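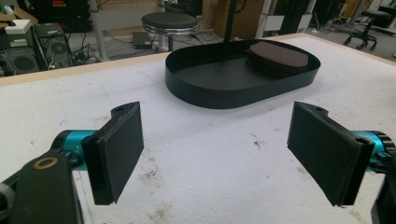 Le plateau ovale et sa tige verticale, sur la table de l'atelier Flirnbridge.

Poste de travail : ce que la table garde en mémoire

Entretien avec Lutfa Rathnayake, responsable de l'aménagement des postes chez Flirnbridge. Publié le 12 novembre 2020.

La première question portait sur la surface. Le blanc de la table est éraflé, marqué de gris, parcouru de traits fins. Lutfa Rathnayake ne prévoit pas de le remplacer. « Une surface claire se salit, c'est la raison pour laquelle on la choisit, explique-t-elle. Sur un fond sombre, une petite pièce disparaît. Sur un fond blanc, on la retrouve sans la chercher, et on voit en même temps l'état de propreté du poste. » Les traits servent de repères de pose. Certains correspondent à des implantations abandonnées. On les efface quand ils gênent la lecture des autres.

Le nettoyage suit une procédure courte : dépoussiérage à sec, chiffon à peine humide, séchage complet avant de reposer quoi que ce soit. Pas de solvant. « Le solvant enlève le trait et étale le gris. On obtient une surface uniformément terne, où l'on ne distingue plus une trace récente d'une trace ancienne. » L'opération dure 15 minutes, séchage compris, et se fait en fin de poste. Elle est notée dans le cahier avec le numéro de la table et les initiales de l'opérateur.

Le pourtour en bois clair reçoit un traitement à part. Il est essuyé dans le sens du fil et contrôlé au toucher. Un éclat accroche une manche, un câble ou un chiffon, et se reprend au papier fin le jour même. Les angles arrondis ont été demandés dès le premier cahier des charges. « On circule beaucoup autour de cette table, souvent en regardant autre chose que la table. »

Vient ensuite le plateau. De forme ovale, il a des bords relevés et des extrémités arrondies, et une tige verticale fine l'accompagne. L'ovale n'est pas un choix d'apparence. Dans un bac rectangulaire, les pièces plates se coincent dans les angles et il faut les décoller avec l'ongle. « Avec un bout arrondi, on pousse la pièce contre la paroi, elle remonte. Le bord doit être assez haut pour retenir et assez bas pour laisser passer la main de côté. Quelques millimètres de trop et les gens se mettent à vider le plateau sur la table, ce qui annule son intérêt. »

L'atelier a comparé deux fournisseurs, Goto et Stomik. Le premier livrait un plateau plus lourd, stable, mais dont le bord marquait la surface à chaque déplacement. Le second proposait une paroi plus mince, plus facile à nettoyer, qui se déformait lorsqu'on la saisissait toujours au même endroit. Lutfa Rathnayake refuse de désigner un vainqueur. « Nous avons gardé les deux en stock. Selon le contenu, on prend l'un ou l'autre. La fiche de poste précise lequel, et c'est la fiche qui fait foi. »

Que met-on dedans ? Des éléments petits, plats si possible, d'une seule famille à la fois. Elle insiste sur ce point plus que sur tous les autres. Un plateau mixte finit en vide-poche, et un vide-poche n'est jamais inventorié. Les pièces rondes et plates s'empilent à une extrémité, ce qui laisse l'autre libre pour la prise. La pile reste basse. « Si elle dépasse le bord, elle part au premier choc. On fait alors deux piles, ou on remet le surplus en réserve. »

La réserve, justement, compte 448 références d'après le dernier relevé, contre 457 en janvier. Les neuf lignes supprimées étaient des doublons : même article, deux désignations. La correction a pris plus de temps que prévu, car les étiquettes renvoyaient à l'ancienne nomenclature et il a fallu les reprendre tiroir par tiroir.
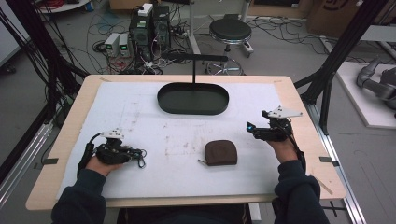 ABORDS DU POSTE

Au-delà du plan de travail, le sol en béton gris est occupé par des câbles noirs, rouges et blancs emmêlés. Lutfa Rathnayake aborde le sujet avant qu'on l'y invite. « C'est le point faible, je ne vais pas prétendre le contraire. La table est tenue, le sol l'est moins. » Le projet de reprise, désigné en interne sous le nom de Tuhumury, prévoit un chemin de câbles unique, relevé du sol, et un repérage par couleur à chaque extrémité. Les longueurs excédentaires seront lovées et attachées près de la source, du côté opposé au passage.

Les alimentations resteront à l'arrière, afficheurs tournés vers la table. Elle tient à ce que la valeur puisse être lue sans se pencher. Les unités centrales, aujourd'hui posées côte à côte, seront surélevées – la poussière de béton entre par les grilles et se dépose sur les ventilateurs. Rien ne devrait être stocké dessus. Cette dernière règle figure déjà au règlement d'atelier et elle convient qu'elle est appliquée de manière inégale.

Le tabouret rond a fait l'objet d'une discussion plus longue que prévu. Assise rembourrée noire, piètement chromé à roulettes, pas de dossier. « Le dossier encourage à rester assis. À ce poste, on s'assoit pour une opération, puis on se relève. Les roulettes permettent de repousser le siège du pied, à condition que le sol soit dégagé, et l'on revient aux câbles. »

Interrogée sur la place des petits objets souples, comme le porte-monnaie brun à fermeture éclair posé sur le blanc de la table, elle distingue le rangement du dépôt temporaire. Un objet souple n'a pas de position stable : il s'affaisse, se retourne, sa tirette dépasse d'un côté ou de l'autre. On le pose donc à plat, au milieu, à distance du plateau et des bords. Il ne va dans le plateau que si celui-ci est vide.

Le support à barre horizontale noire, auquel le plateau est relié par la tige, demande un contrôle régulier de la verticalité. La vérification se fait à l'équerre, plateau vide puis chargé. Un écart entre les deux mesures indique un serrage insuffisant. « On resserre, on recontrôle, on note. Si l'écart revient la semaine suivante, on change la fixation sans chercher plus loin. »

Restent les bandes adhésives noires, à gauche et à droite de la table. Elles sont remplacées dès que l'angle se soulève, et la colle résiduelle est retirée à la gomme avant la nouvelle pose. Le stock d'adhésif est conservé dans le tiroir du bas, avec l'équerre et les chiffons propres.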